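Speaker notes – "Write it down before you plug it in: house rules for small robot cells"
Slot is 25 minutes plus questions. Slides are thin on purpose, so talk to the room.

OPENING (no slide yet)

Hi everybody, thanks for coming in right after lunch. I'm going to talk about rules, and I know how that sounds, so let me start with a confession. For the first year I worked with arms I didn't have any. I had habits. I had a feeling about where I could stand and when it was okay to reach in, and I was pretty proud of that feeling (I was also the only person in the room who had it, so there was no one to argue with me).

Then we added a second shift. Suddenly there were people working the same cell with totally different feelings! One person hit hold before reaching in, one person hit the stop, and one person just kind of waited for a gap. All three were sure they were doing what I'd shown them. And they were all right, because I'd done all three in front of them.

Pause here. Let people nod.

So that's where this talk comes from. I'm going to go through our rule sheet, where it came from, the parts we got wrong, and the part I'm still fighting with.

SLIDE 2 – The sheet

One sheet of paper, both sides. It's called the Drirka sheet because it got drafted for the Drirka cell and the name stuck to it. Every cell has a copy in a plastic sleeve where you'd see it on the way in.

Say this clearly: the sheet does NOT replace the risk assessment. It doesn't replace the published safety standards or the manual that came with your arm. If you walk out of here and throw out your risk assessment because some guy with a microphone has a nice one-pager, I will feel terrible. The sheet is for the person standing at the cell at 4 p.m. who needs to know what to do next.

Our first version ran to 67 rules. I have it on my laptop if anyone wants a laugh. There were rules about coffee. There was a rule about where to put the binder that held the rules. People signed it and then never opened it again, which I only found out when I swapped two pages and waited for somebody to complain.

Now we're down to 4 headings, and everything else hangs under one of those.

SLIDE 3 – Heading one, hands

The rule reads: "Hands go in when the arm is in its safe state and you put it there." I want to stay on the second half for a minute. You put it there. If a coworker calls over that it's stopped, great, thank them, and then do it yourself anyway. It takes a few seconds. People grumbled for a week or so and then quit grumbling.

Somebody always asks about collaborative arms here. My answer is that the arm is only one piece of it. What is it holding? What's it standing next to? A gentle arm with a sheet metal part in its fingers is still going to open up your knuckles.

SLIDE 4 – Heading two, the fixture owns the position

This one is boring and I love it. If a part has a place, it goes in the place. You don't set a connector down next to the fixture because you're in a hurry, and you don't shim a holder with folded paper (I have seen the folded paper, I have been the folded paper).

We number our fixture plates and the number goes in the run log. On the Skumeck line we had a plate that got reprinted with one holder a hair different, and both versions were in the same drawer with nothing written on them. We chased a bad pick for 2 days. New rule: an old plate gets marked or tossed the same hour the new one goes on.

Ask the room: who's got an unlabeled fixture in a drawer right now? Wait for the hands. Put mine up too.

SLIDE 5 – Heading three, changes

Any change to speed, force, waypoint or tool gets a line in the log before the next cycle. Before, please. A line written at the end of the day is a guess with a time on it.

Last November I went back through a stretch of logs for the Villalobos job, 725 entries, and read every single one on my couch. I wouldn't recommend it as a hobby, but I learned a lot about how people write when they think no one's going to read it. "Adjusted." Adjusted what? "Fixed the thing." My favorite was just a check mark.

So now the log line has a shape: what you changed, the old value, the new value, your initials. If you don't know the old value, you stop and go find it. That rule alone has paid for all the printer paper.

SLIDE 6 – Heading four, work inside an enclosure

Slow down for this one, it's the reason most of you picked this session.

Open bench work is forgiving. You can see all sides of the gripper and so can the camera. Once the tool goes down inside something with walls, you've got a different job and you need different rules. Ours go like this:

Approach from straight above the target, and don't travel sideways below the rim of the case.

Tie back or note every cable that crosses the approach before the first run. Loose wires move around between units even when the units are supposed to be identical.

Power disconnected and confirmed by the operator, static precautions on, every unit, including the scrap one you're only practicing with.

Set the force limit for the weakest thing the tool could touch, and that's probably something other than the part you're handling.

If the insertion stalls, back out the way you came. Don't wiggle. I mean it, don't let anybody program a wiggle until you've looked at what it's wiggling against.

SLIDE 7 – Two pictures, leave them up while talking

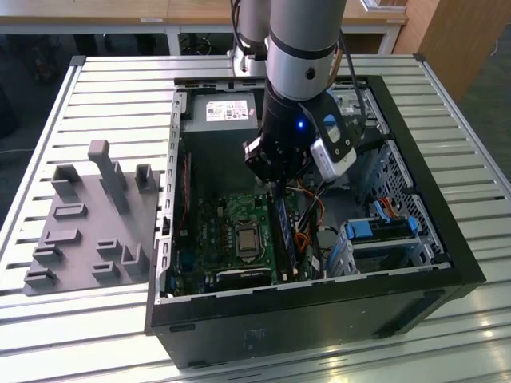 Same bench in both, tower on its side with the panel off.

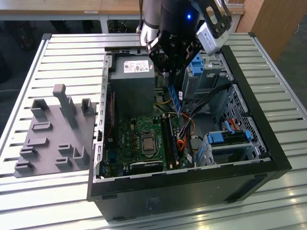

Clearance is the thing I'd write a whole second sheet about if they'd let me. We check it with the tool at its lowest point, and we check the wrist and whatever's bolted to it as well as the fingers, since everybody remembers the fingers. Look at the second picture, where the gripper's got the memory module upright over the board. The fingers are black and easy to spot, but follow them up and there's that sensor module on the right side of the wrist, and then look how close the drive cage with the blue latch is to the gripper. That's the neighbor I'd be measuring to. Then there's the wiring by the memory slots, yellow and orange, and that goes on the cable note before anybody presses go. (Let them look for a bit. Somebody will spot something I haven't.)

While it's up, mention that the clearance number belongs on the sheet with the name of the tool it was measured for. Change the tool and the number is dead. Cross it out with a pen, in front of people if you can.

SLIDE 8 – The part I'm still fighting with

Exceptions. Every rule sheet gets them, and ours live in a shared folder called Situs – don't ask me about the name, it was there when I arrived. Anyone can request one. It needs a reason, a second person's initials and an end date, and the end date is where it all falls apart. People renew them. I renew them! I've got one on the Skumeck line that's been temporary for so long it has its own laminated card.

What I'm trying now is that a renewed exception has to come to the weekly meeting, and we either change the rule or drop the exception. It's slow and it makes for some cranky meetings. Ask me next year how it went.

If somebody here has a better system, please come grab me, I'll buy the coffee.

QUESTIONS

Likely ones: how long training takes (a morning, then a shift alongside someone), whether visitors get the sheet (yes, just the hands heading), and whether I'll share the file. Yes to that too. Leave the sign-up page by the door and remember to bring a pen this time.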